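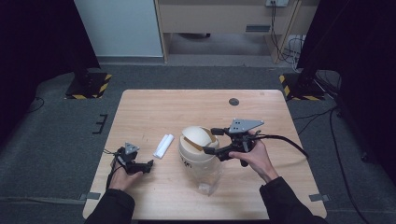

4.2 What people say about lids

The interview material was collected in February at the two Urkar offices and coded by the first author and Seema Nishad, who disagreed about almost everything except the lids. On lids the respondents were unanimous in holding an opinion and divided on what the opinion should be. We had planned a single question on the subject, placed near the end of the schedule as a way of winding down. It produced more transcript than the questions on recycling, office layout and environmental concern put together, and had to be given a code of its own.

Three broad positions came out of the coding. The first, which we call concealment, holds that rubbish should not be seen once it has been parted with. The second, access, holds that anything standing between a person and the act of throwing away is an insult. The third we have labelled delegation, after some argument, and it amounts to the view that lids are a matter for whoever empties the bin. Delegation was most common among senior staff. We make no more of this than the numbers allow, and the numbers do not allow much.

Concealment and access are not as opposed as they sound. Several respondents held both, sometimes within one sentence, and the swing lid seems to have been designed for exactly these people. It hides the contents and asks for nothing more than a push. In practice the push was the trouble. Respondents described touching the flap as unpleasant, and described elaborate ways of avoiding it: a knuckle, an elbow, the item of waste itself used as a sort of ram. One man at the smaller office had taken to leaving his tissues beside the bin, on the grounds that the cleaner would have gloves. He was coded under delegation, although Nishad has asked us to record that she would have preferred a stronger word.

Small bins kept on tables and desks (Figure 2) raised a further point that we had not expected. A bin on the floor is understood to be a bin. A bin on a table is at eye level for anybody sitting down, and respondents spoke of it almost as they would of an ornament, commenting on its colour and whether it "went" with the room. They were also much stricter about what could go in it. Paper and tissues were acceptable. Food was not, teabags least of all, and a banana skin in the table bin was mentioned in four separate interviews as though it had been a scandal at the time. Perhaps it had.

The question of liners belongs here too. Table bins are rarely sold with bags that fit them, and the bag in use is usually whatever came off the roll meant for something larger. Respondents who fitted the bag themselves tended to fold the excess over the rim or knot it at the back. Those who did not fit it themselves complained about how it looked. The two groups did not overlap, and we suspect they do not talk to each other either.

Figure 2. Small cream-coloured bin with a domed swing-style lid, on a table. A crumpled translucent bag lies at its base, with a small white roll to the left.
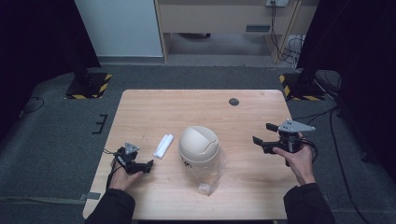
4.3 Comparison with the postal survey

The postal survey, closed on September 18, 2018, went to 1000 addresses and brought back 400 usable forms. A further 30 were returned with the margins filled and the boxes left blank. These were excluded from the analysis and read aloud in the office.

Survey answers on lids were calmer than the interviews, as one would expect from people ticking boxes in their own kitchens. Most households preferred a lid of some kind, and the swing lid was the least liked of those on the list. This agrees with Chaudhary's earlier work on shared kitchens, though her respondents objected to the noise and ours to the flap. Brijesh Dixit, who handled the data entry, points out that our form offered no box for noise – an omission we can only regret.

Where the two sources part company is on emptying. Asked in interview, people described a regular routine, often with some pride. Asked by post, with no interviewer to impress, a good many of them ticked "when it will not close".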